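# The Width of a Board in October

A wooden panel has no fixed width. It has a width at a given moisture content, and the drawing it was built from seldom says which one. Most of the trouble that reaches a joinery shop by telephone starts there, with a top that has cupped, a drawer that sticks, or a gap that opened along a glue line two months after the heating came on.

The Ojala mill in Munent has dried birch and ash for furniture shops for most of its working life. Its kilns sit behind the sorting shed, and the man who runs them, Pentti Halonen, keeps a test panel on two brackets outside his office door. The panel is birch, edge-glued, and measured 641 millimeters across the grain on the morning it was hung. A steel rule is screwed to the wall beneath it, with one end of the panel pinned at zero. The other end moves.

"People look at the rule and assume I cut the panel wrong," Halonen said.

Between its driest reading and its wettest, the moisture content of the panel changes by several percentage points, and the free edge travels far enough to be seen without a magnifier. It has been doing so every year. The travel has not shrunk with age, which contradicts a belief common among customers, and among some cabinetmakers, that old wood has finished moving.

## Where the water is

Water in timber is held in two places. Free water fills the cell cavities and leaves first. Its departure makes the board lighter and does very little else. Bound water is held within the cell walls, and its loss pulls the walls inward. The point at which the cavities are empty and the walls still saturated is called fiber saturation, and all ordinary shrinkage happens below it.

Wood in use never loses all of its bound water. It settles at an equilibrium moisture content set mainly by the relative humidity of the surrounding air and, to a smaller degree, by temperature. A heated room in winter brings it down. A damp summer brings it back up. The board follows the air with a lag that depends on thickness, species and finish, so a thin drawer bottom may respond in days when a thick bench top takes weeks.

Movement is also directional. Along the grain it is small enough to ignore in furniture. Across the face of a flat-sawn board, tangential to the growth rings, it is greatest. Across the face of a quarter-sawn board it is noticeably less. Cupping comes from the difference between those last two. A flat-sawn board has ring curvature running through its thickness, one face behaves more tangentially than the other, and the board bends as it dries.

Halonen's panel can serve as a worked case. Take flat-sawn birch, a width of 641 millimeters, and a change in moisture content of 2 percentage points. With the coefficient he uses, the change in width comes to a little over four millimeters. A tabletop screwed rigidly to a steel frame has nowhere to put four millimeters. It will shear a screw, bow, or split.

## Drying is a schedule

A kiln does not simply heat wood. It controls the rate at which the surface gives up water compared with the rate at which the core can supply it. If the surface runs too far ahead, it tries to shrink around a core that is still swollen. It is then in tension, and it may check. If it does not check, it may set in a stretched state, and when the core later dries and shrinks the stresses reverse. This is casehardening. The board can look perfect until it is ripped, at which point the two halves close on the saw blade or spring apart.

The last stage of a good schedule is conditioning, in which humidity is raised for a period so that the surface fibers relax. It adds time, and it is the stage most often shortened when orders are late. Halonen cuts a fork-shaped section from a sample board at the end of every load and watches the prongs. Prongs that stay parallel mean the stress has been relieved. Prongs that bend inward mean the load goes back for more conditioning.

He takes moisture readings with a Nokitz pin meter, a plain unit with insulated pins that can be driven to different depths. Two readings are recorded for each sample, one near the surface and one at the core. A single shallow reading is of limited use. It describes the part of the board that changes fastest, and a pack left by an open loading door will show a different surface figure by afternoon.

Sample size is the other weak point. The mill takes 12 sample boards from a load, distributed through the stack so that the slow spots are included. Airflow in a kiln is uneven, and the boards near the baffles are often ahead of those in the middle. An average hides this. Halonen records the spread as well as the mean and will hold a load whose mean is correct and whose spread is wide.

## Reading a surface 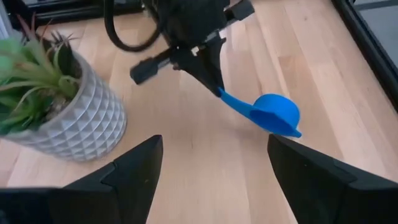
A finished surface gives away less than people expect, and an inspection should begin with construction before it gets to color. Orientation comes first: the long dimension of the pieces is the stable one, and all of the seasonal change will appear at right angles to it. On a light blond surface like this one, made up of long parallel planks, the direction to worry about is therefore across the planks, from one side of the run to the other. A gauge laid along their length would record almost nothing from one season to the next. Laid across them, it would pick up the sum of all their individual movements, and any fixing strategy has to be designed around that sum.

Whether the sum appears at the edges or at the joints depends on the adhesive. Planks that are edge-glued behave as one wide board and deliver their entire movement to the perimeter. Planks that are left unglued and held by tongues or clips each move about their own centerline, and the change is shared out among the joints as small gaps. The second arrangement suits floors. The first suits tops, provided the perimeter is free.

Narrow strips help with flatness more than with width. When strips are laid up with their growth rings alternating or turned on edge, the cupping tendency of each is small and acts over a short distance, so the surface stays close to plane. If the turned strips present quarter-sawn grain, total movement also falls. If they do not, it stays where it was. Sales literature often merges these two effects and promises a "stable" top without saying what has been stabilized.

## Fixing a top down

The reliable methods are old. A top can be held with wooden buttons that run in a groove, with slotted steel brackets, or with figure-eight fasteners that pivot. All of them clamp the top downward and let it slide sideways. One line is fixed, usually at the center or at the front edge, and the movement is sent outward from there.

Slots have to be long enough, and they have to be placed with the season in mind. A top installed in October, before the heating has done its work, is close to its widest. Screws should sit toward the outer ends of their slots so that there is room for the top to draw inward. A top installed at the end of winter needs the reverse. Shops that center every screw regardless of the date are relying on half the slot. 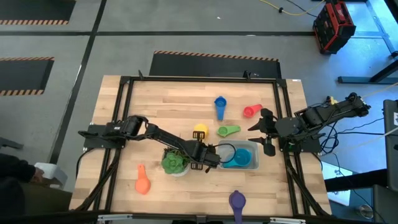
Washers matter as well. A countersunk head in a slot bites into the sides and stops sliding once it is tight. A pan head on a flat washer, tightened until snug and then backed off slightly, will keep moving for years. Thread locking compound can be used in machine threads if the user is concerned about loosening. Glue should be kept out of the slots entirely, including the small amount that squeezes out of a nearby joint and is wiped with a wet rag in the wrong direction.

Breadboard ends are a special case. The end piece runs across the grain of the main panel and does not change in length, so it will be proud of the panel in winter and shy of it in summer. Only the central tenon is glued. The outer tenons are pinned through elongated holes. A customer who is told this at delivery tends to accept it - a customer who discovers it in January tends to call.

## What finish does

A finish slows the exchange of moisture. No finish in normal use stops it. Film-forming coatings slow it most, penetrating oils least, and wax alone does very little. Ojala's own shop uses a hardwax oil sold as Masex on sample boards, chosen for ease of repair, and Halonen is plain about its limits. It keeps liquid water off the surface long enough for someone to wipe it up. It has little effect on what the panel does across a season.

Slowing the exchange is still worth something, on the condition that both faces are treated equally. A top with three coats above and bare wood below will take up and release moisture mainly through its underside. The underside will swell or shrink ahead of the upper face, and the panel will cup even if every board in it was dried correctly. The remedy costs one more turn of the panel and an additional hour. Many of the returns Halonen has inspected had a raw underside, in some cases with the pencil layout lines still on it.

Delivery is the last point at which the maker has any control. Stock should be stickered in the room where it will be used, with air on both faces, until successive readings agree. Wrapping it in plastic preserves whatever moisture content it had on leaving the mill, which may be the right decision in transit and the wrong one on site. The room itself should be at working conditions, with plaster dry and heating running. At 100 percent relative humidity, a condition that a newly plastered room can approach with the windows shut, wood moves toward fiber saturation, and kiln work is undone in proportion to the time it is left there.

Halonen now writes the moisture content on the end of each pack in wax crayon, next to the species and the load number. He asks customers to take their own reading before they unload and to write it underneath. When the two figures differ, the pack stays strapped until someone has called the mill.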